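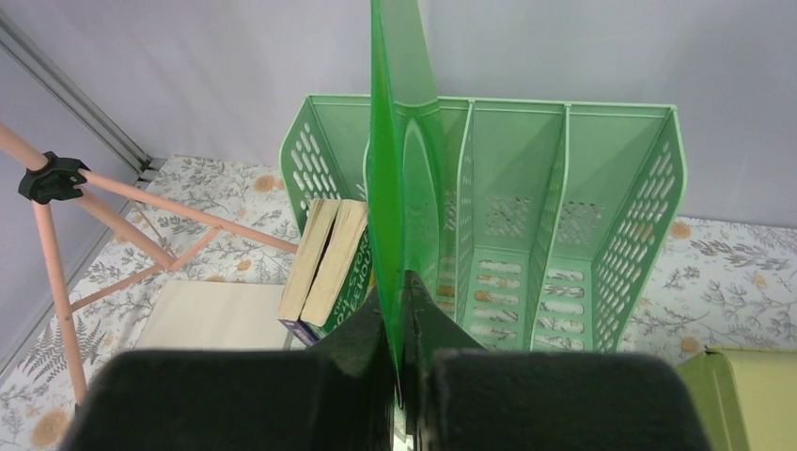

2019-02-15

Bench notes, file organizer. Continued from the previous page of this book.

Organizer is the light green perforated one, perforated side walls, slotted back and floor, set against the gray wall on the table with the floral cloth. Dividers are separate green sheets that go in vertically from the top. Two paperbacks left in the leftmost bay. The dark green one shows STOR and OF HOU on the spine, so log it by that until someone reads the rest.

Divider fit. The sheet has to be held upright over its slot before it goes down. If it leans, the lower corner catches in the floor slots and the upper part bows. Grip low, near the bottom edge, for the first alignment, then move the grip up before lowering. Gripping at the top alone lets the bottom edge wander.

Translucency is a nuisance when sighting the slot. Green on green, and where the sheet overlaps the inside of the organizer the tint goes darker and hides the edge. Thaís suggested a strip of masking tape along the bottom edge. Tried it on the spare: the edge is easy to find but the tape thickness binds in the slot. A pencil line on the sheet rubs off. Paint marker not tried yet, need one from Okport.

Width check on the spare divider, calipers, three places: 209 mm at top, 209 at middle, 208.5 at bottom. Slot spacing not measured, the calipers do not reach down past the rim. Ask Welington for the long-jaw pair.

Load. Empty spare organizer on the Fakis scale, no dividers: 741 g. Same with the stack of Guerra catalogs in one end bay: 1,717 g. With the catalogs in, the side wall on that side bulges enough to see by eye and the nearest divider gets tight. Pulling it then lifts the whole organizer at that end. Put heavy items in last, after all dividers are seated.

Paperbacks do not bulge anything but they lean, and a leaning book closes off the top of the next slot. Seat the divider first and then the book. Valdir prefers it the other way around and says the book guides the sheet. Could not repeat this in 4 tries, the sheet rode up on the page block each time.

Tablecloth: the organizer slides on it. Non-slip mat from the Darkenbridge order would fit underneath if trimmed. Not cut yet.

Open:
- long-jaw calipers, slot spacing
- paint marker, bottom edge of one divider only
- trim mat
- Maham wants the labels on the front rim, Emiliano on the dividers. Leave unlabeled until the spacing is fixed.

Spare organizer is back on the lower shelf, catalogs beside it.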